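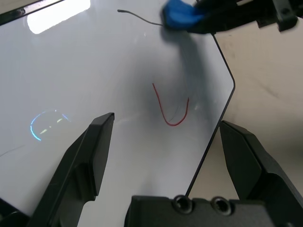

A red line on a whiteboard, with partly erased marks near it. Evening courses in Flornano begin again in November.

Evening courses for adults will return to Flornano in November, after two winters in which the people of the town had to travel to Marko if they wanted to learn a language or bookkeeping after work.

The town confirmed this week that the old Hirose building, next to the bus station, will be used for the courses from late afternoon until 9:30 p.m. The program has 33 courses. Most of them are languages and practical subjects, but there is also a choir, a course on repairing clothes and one on the history of the valley.

Registration opens at 8 a.m. on the first working day of the month, at the library desk and by telephone. It is not possible to register by e-mail. The town said that last time many e-mails arrived without a name or without a course, and the staff had to write back to each of them.

The courses stopped when the heating of the former school on the hill broke down. At first the town wanted to repair it, and the teachers were asked to wait until after the holidays. Then the offers from the heating companies came in higher than expected and the repair was put off. In spring the school on the hill was closed in the evening, and the rooms were locked when the children went home.

Marko, the nearest larger town, offered places to the people of Flornano in the meantime. Many accepted. But the last bus back leaves Marko at 8:50 p.m., and the evening lessons there finish at nine. Students without a car had to leave before the end or find somebody to drive them. Some teachers in Marko moved the homework to the middle of the lesson so that the bus group would hear it.

"It was a kind offer and we are thankful for it, but it was never meant for so long," the town office wrote in its announcement. "A person who works the whole day should be able to walk to a course."

The Hirose building was a furniture store until the company moved its sales to a place near the highway. It has wide windows on the ground floor and a freight elevator at the back, which will stay closed to the public. The upper floor was used for offices, and these are the rooms that become classrooms. They are warm and dry, according to the town, but they are not large. For this reason no course will accept more than 18 students.

This limit has already caused some discussion. In the former school a popular course, for example Italian for beginners, could be much bigger, and nobody was sent away. Now there will be a waiting list. A person on the list moves up when a registered student misses the first two lessons without a message. The office asks everybody who changes their mind to call, also when it feels a bit embarrassing.

Another question was the price. The town has kept the fees at the level of the last program on the hill, and the reduced fee for students, retired people and those looking for work is also unchanged. Books are not included. Teachers have been asked to choose books that can be bought used, and the library will keep one copy of each book for reading in the building.

Payment is made at the desk with the registration, by card or in cash. Those who register by phone receive a letter and have time until the first lesson to pay. It is possible to pay in parts for the courses that run until spring, but not for the short ones, which end before the winter holidays.

What is new is Ident, the card that residents already use for the library and the swimming pool. From November it will also open the street door of the Hirose building during course hours. The town does not want to have a person sitting at the entrance every evening, as it was in the former school, and the money saved will go to the teachers' pay.

Students who have no Ident card can get one at the library with a passport or a driver's license. The first card is free. People from the villages outside of the town can have one too -- this was not clear in the first version of the announcement, and the office received many calls about it. The text on the town's page has been corrected.

Not everybody likes the card. A group of former students wrote an open letter to the town in September, in which they said that a course is also a meeting place and that somebody should be at the door to say good evening. They also asked what happens when a card does not work on a cold night. The town answered that there will be a bell next to the door which rings on the upper floor, and that the card stores only the time of entry. These times are deleted at the end of each week.

The letter had more points, and some of them were accepted. The coffee machine, which was not planned, will be bought. The break will be at the same time for all courses, so that people from different rooms can meet each other in the hallway. And the choir, which was first put in a small room beside the stairs, will sing on the ground floor, where the store used to show its sofas. The neighbors were informed and the choir will finish at 8:30 p.m.

The list of languages has changed a little. German and Italian continue on several levels, and Spanish is offered again after a long pause. French has only a conversation group, because no teacher could be found for beginners. The office is still searching and would be glad to hear from anybody with teaching experience. The free local language course for people who have newly come to the town stays in the library, in the mornings, and is not part of the move.

Among the practical courses there is basic bookkeeping, which was the first to be full in former years, and a course on writing letters to offices and insurance companies. The clothes repair course needs sewing machines, and students who own one are asked to bring it. There is a cupboard with a lock where the machines can stay during the week. Cooking could not be included. The building has no kitchen, and the one in the school on the hill is used only by the school.

The computer course was also shortened. It will deal with the things people asked for most often, such as online forms, passwords and how to save photographs from a phone. Students bring their own computer or phone. Those who want to learn on a computer of the town can use the ones in the library, where a helper is present in the afternoon.

The bus company has agreed to a small change in the timetable. The evening bus to the villages along the river will wait until 9:40 p.m. on course days, so students from there have ten minutes to cross the street. The change is planned until the end of March. Afterwards the company wants to see how many people use it before it decides about the next season.

Cars may be left in the parking area behind the station, where parking is free after 6 p.m. The yard of the Hirose building must stay empty because of the fire department. Bicycles can be put under the roof on the side of the building, but the lamp there is broken and will be replaced only later in the month.

The building can be reached without steps from the station side. The passenger elevator to the upper floor was inspected in October and is allowed for use. Students who need a special table or a place near the front should say so when they register, and the office will try to put the course in a suitable room.

For the school on the hill there is still no decision. The heating in the part with the children's classrooms was repaired last year, but the wing of the evening courses remains cold. A new offer is expected in the winter. The town said it rents the upper floor of the Hirose building until the summer after next, and that the courses will not move again in the middle of a program.

Marko will continue to accept students from Flornano who have already started there and want to finish with the same teacher. They pay the fee for residents of Marko until the end of their course. New students from Flornano will pay the normal fee for guests.

The printed program lies in the library, in the town office and at the bus station. An open evening takes place in the Hirose building before the first lessons, from 5 p.m. to 8 p.m. Most of the teachers will be there, and language students can take a short test to find out which level is right for them. No registration is needed for the open evening, and the street door will be open without a card.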